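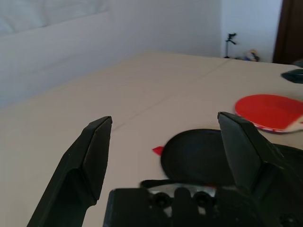
Black gripper fingers, open.

Reading the House Over the Phone

Home & Spirit > Feng Shui
June 2020 | By Tonantzin Ocampo

Rizal Ngau used to spend most of a consultation walking. He would start at the curb, look at the street, then go through the front door with his compass held flat at his waist. A full reading of a family house took him an afternoon. In April he did his first one without leaving his kitchen.

The client emailed a floor plan with the rooms labeled by hand. Ngau asked her to stand inside the front door, face out, and read him the number from the compass on her phone. She did it three times and got three different numbers. The door was steel. He had her step out onto the path and try again, and the readings settled down.

"That first call was mostly me talking about the compass," he says.

Feng shui consultants have always done some work at a distance, mainly for clients who are buying land or a new building and have only drawings to show. Houses that people already live in are harder. A plan gives the walls and the doors. It leaves out the slope of the lot, the neighbor's roof corner pointing at the bedroom window, the smell of a drain, and the boxes stacked in the hallway.

Ngau now sends a sheet of instructions before each call. Clients take compass readings at the door and at the back of the house, away from cars and appliances. They walk through with the video on, slowly, and open every door. The sheet lists 14 things to show him, including the stove, the head of each bed, and whatever can be seen from the desk chair. He charges 70 dollars for a single room. A whole house, with a written report and one follow-up call, is 1,000.

Some clients think the second price is too high for a service done over the phone. Ngau says the writing takes as long as it ever did – longer if the plan is bad.

Prices vary a lot in this business, and so does what is included. Greteo, a two-person practice, gives no advice on beds or doors until it has the birth dates of everyone in the household. Flotano works from the plan alone and sends its report within the week. Neither sells objects. Ngau doesn't either, and he suggests asking about that before booking. A consultant who finds that every room needs a figurine from his own shelf may be right, but the client should know who is selling it.

His own advice tends to be cheap to follow. Move the bed so the door can be seen from it. Fix the tap. Clear whatever is behind the front door so it opens all the way. He recommends leaving a change in place for a season before making another one, and writing down the date.

Whether any of this can be done properly from a screen is still argued over. 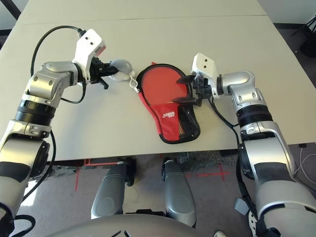 Deming Lu does not think it can, and has turned down every request for a remote reading this spring. A house has to be stood in, Lu says, at the hour when the family is using it, and a client holding a phone will always show the rooms she is least worried about.

Ngau agrees with part of that. He tells clients that a remote reading is a first reading, and he has offered to visit the local ones later at no extra charge. A few have already asked him to check the compass number at the door.

COMMENTS (4)

Roscoe Z.
Had a phone reading done for our apartment. Does anyone know if you use the building's front door or your own? We were told one thing by the consultant and the opposite by a book.

Abenezer Assefa
Roscoe, mine used the building entrance for the facing direction and the apartment door for the layout. I think it depends on the school.

wojcik_garden
1,000 dollars to be told to fix the tap!! My grandmother did that for free.

Brillix
Good article. I would have liked more on the birth dates part – do they need the hour as well?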